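Unit 5: Sorting and tidying toys in the playroom
Course handout, prepared by Muammer Sarıgül
Version of 16/08/2021

In the last unit we spoke about shelves and boxes. Now we come to the floor, where most of the work is done. Please read these notes before the practical hour and bring your own sorting sheet.

The first round is always by material. Soft toys go to one side, hard plastic to the other, and wood gets its own box. Only after this do we sort by size. Students often want to begin with color, as it looks nice on the shelf, but a child who searches for a toy does not always remember its color.
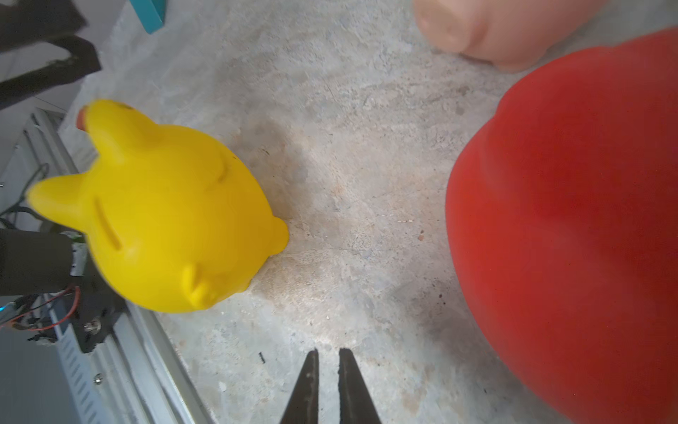
Small hard toys need more attention than big ones. They have little parts which stick out, and dirt collects where two surfaces meet. Wipe first the wide sides, then go into the details with a soft brush. On a molded figure like the yellow one, lying on its side on the concrete, the brush should follow the thin curved grooves and then go round the pointed ears. A glossy surface is easy to wipe, but it also shows every finger mark - so dry it with a clean cloth at the end.

For the storage box we use the label system from the Dafis playroom, where each box has a number and a short word. The full list goes up to 256 and is kept by Nest Cadwaladr. You do not need to learn it, only to know how to look up a box.

Exercise for next time: choose one box at home or at your workplace, sort it by material and then by size, and write down which toys were difficult to place. Half a page is enough. Please hand it in on paper.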